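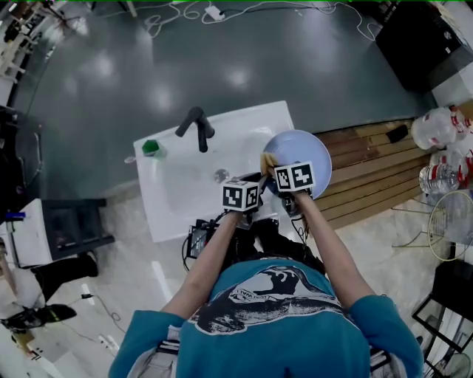 Week 4 handout: the sink fault

Notes by Aravind Naidu, Lulcombe. Last edited 8/31/25.

I promised I'd write this one up properly, as I talked far too fast on the day and half of you were still copying the board when I moved on. It's the dishwashing fault from May, the one where our plate data looked perfect and the arm then tried to push a sponge straight through the plate.

Quick reminder of the setup. One person washes up at the white sink with a marker cube at each hand, and the tracker turns the patterns on the cubes into hand positions. Those positions become the path the arm follows later. We'd called the whole job Wirkero by then, so that's the name you'll find on the folders.

What we saw first

The first replay went well. On the second, the right gripper came in low over the rim of the plate and kept going. The force limit tripped and the arm stopped, as it should. I cleared the fault and ran it again (don't do this, please!) and it tripped in the same place. Only then did I open the log.

Error 1934 is "contact force over limit". It tells you the arm was pushing too hard and nothing at all about why. Several of you wrote in your worksheets that 1934 was the cause. It's the symptom, and I took marks off for that, sorry.

What had gone wrong

When you scrub a tilted plate your wrist rolls over, and the cube rolls with it. For a moment the tracker sees one face nearly flat on and not much of the others. A single flat face can be read as tipping towards you or away from you, and the two answers fit the picture almost equally well. Ours picked the wrong one and stuck with it. The hand seemed to tip the other way, so the sponge, which sits a fair distance from the cube, ended up well below where it had really been.

Then my smoothing filter made it worse. A flip like that should show up as a big ugly jump in the plot. I'd set the filter so heavy that the jump came out as a gentle slope, and I looked at that slope and thought, lovely, clean data. I still wince a bit.

Glare didn't help either. Shiny sink, shiny floor - any of them can wash out a pattern if the light lands badly. I never managed to prove it played a part, so treat it as a suspicion.

What we changed

The raw track is now checked before any smoothing. If a cube turns further between two readings than a wrist could, that stretch is marked bad and the arm never gets it. The first replay of any new path is done at low speed with no plate, and whoever runs it keeps a hand on the stop button. After a force trip you read the log before you reset.

Cables get looked at too. They run from the cubes past the basin, and I want them clear of the water and clear of your elbows before anyone starts.

For next time

Plot the raw angle of the right cube from the Wirkero folder, readings 2000 to 3000, then plot the filtered one on top. Find the flip and mark it. Bring a sentence or two on what filter setting you'd have used, and be ready to argue with me about it.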